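How to wash plastic tubs so they stop smelling of last week

Everyone thinks they can wash up a plastic tub. Then they open the cupboard in January and meet the ghost of a curry.

You need washing-up liquid, a soft sponge, bicarbonate of soda and a clean tea towel. You do not need the special tub spray that Norik sells. We bought it once. It smelled of pear drops and so, afterwards, did the soup.

1. Scrape first. Use a spatula or a bit of kitchen paper, and put the scrapings in the food bin. The sink is not the food bin, whatever you were allowed to do at home.

2. Rinse cold. Hot water on a greasy tub spreads the grease round nicely and sets anything with tomato in it.

3. Wash hot. Fill the sink to a hand's depth, one squirt of liquid, and do the lids before the tubs while the water is still decent. Get the sponge right into the corners and under the rim, where the grease goes to retire.

4. Run a finger round the inside. If it squeaks, carry on to step 6. If it slides, back to step 3 with you.

5. For stains and smells, mix bicarb with a little water until it looks like toothpaste, smear it on and leave it for 11 minutes. Pascal Seidel swears by 11. Ten works too — but don't tell him.
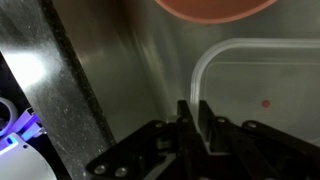 Dronditham Supper Club: Kitchen Team

A clear tub against a steel sink is easy to overlook, so feel along the bottom before you pull the plug and wander off. Small spots of colour show up well on clear plastic, and they count as dirt until you've had a go at them with a thumbnail.

6. Rinse again, inside and out, until there are no bubbles left.

7. Stand the tubs upside down on the rack with a gap between them. Lids go on their edges.

8. Dry the rims with the tea towel and store the lids off. A tub shut up damp will smell of tub by Tuesday, and the 400 ml ones are the worst for it.

Cracked ones go in the recycling crate by the back door. Ones without lids go in the drawer with all the other ones without lids.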